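3 min read
January 2020 | by Manríquez

OK so I went to the Vumden open day in Daltville and I have a lot to say about it, so this is going to be a thread. Get a coffee.

First of all, it was packed! The sign-in sheet was at 242 when I got there and people were still coming up the stairs. I figured it'd be me and a handful of engineering students.

Tours left every 30 minutes and I was in the 11 o'clock one, which also had a couple of families and one very serious little kid in a robot T-shirt who asked better questions than any of us.

Stop one was the big arm they call Bodier. It picks up boxes and puts them down somewhere else. Very smooth, very fast, behind a fence. Everybody filmed it (me too, my phone is now full).

I liked it fine, but it's what you picture when you hear "robot." The same box in the same spot all day. I was ready to move on after a few minutes.

Stop two was the one I came home talking about. It's where people do small fiddly jobs by hand, and the movements get recorded so a robot can learn from them later. Paper clips and zip bags! That's the job!

You wear a band on each wrist with these black-and-white squares on it, and the squares are how the system keeps track of where your hands are. Then you just... do the thing. Over and over.

Zip bags with the blue seal, a band on each wrist, both hands busy:

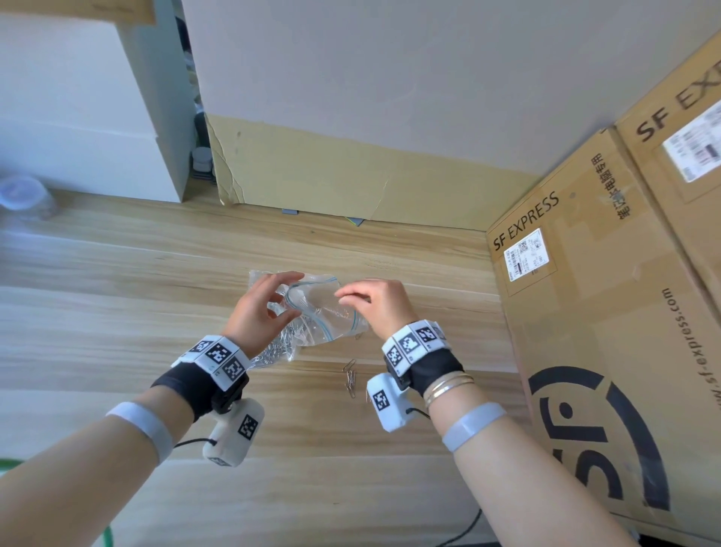
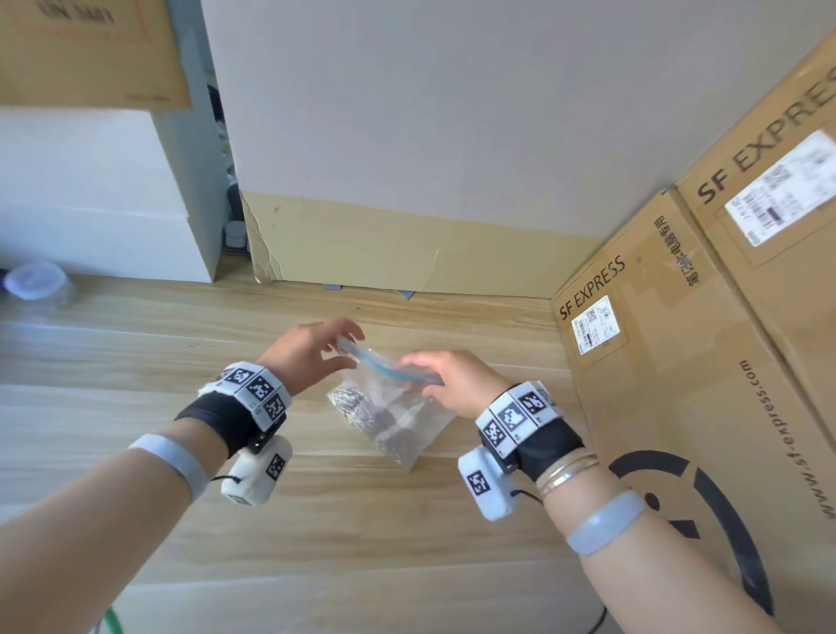
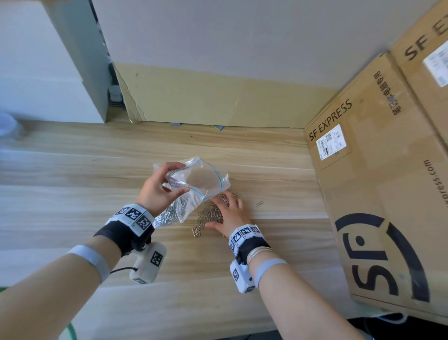
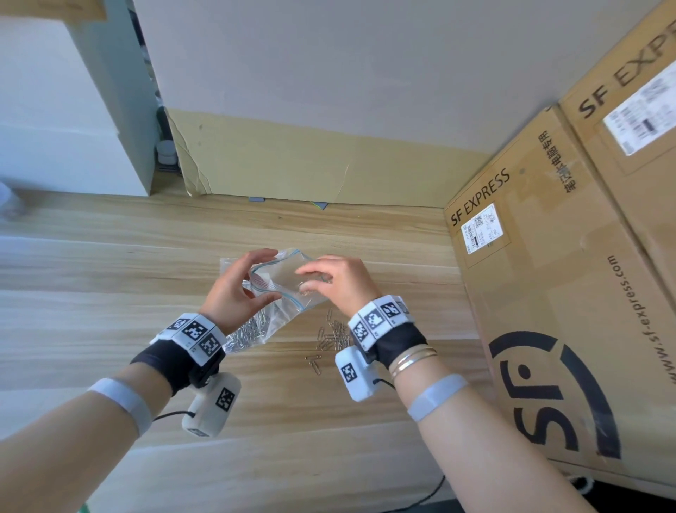

I asked our guide why paper clips and got a big grin. They're small, they hook onto each other, they slide under your fingers, and you can't grab just one when you want just one. Then put that next to a bag that won't hold its shape. Apparently it's a nightmare for a gripper.

And think about what you do with a bag without noticing. One hand pinches, the other one goes looking for the edge, you pull a little, it slips, you pull again. I've been watching myself do it with sandwich bags ever since – my family is sick of it.

They let visitors have a go at the practice table. I got bands on both wrists and felt like I was about to be launched into space. They're lighter than I expected, but I was very aware of them for the first minute or so.

My task was clips off the table and into the bag. I did terribly. I kept scooping too many and losing half of them on the way. The kid in the T-shirt went right after me and was way better, no comment.

Someone asked if the messy tries get thrown out. The guide said no, they keep plenty of them, and a fumble you recover from can be really useful to learn from. I felt a lot better about my turn after that.

Their goal for this round is 85 good recordings per task before they move on to the next one. I asked what the next one was and got "socks, probably." I would pay to watch a robot do socks.

Small complaints: the parking was a mess, and the upstairs room was so loud that I missed most of the Q&A. If you go, stand near the front – the guide doesn't have a microphone.

They're doing another open day in February. It's free, you just sign up at the desk or on their site. I'm going back and I've already told my sister she's driving.

Oh and the cookies were good. The oatmeal ones went first.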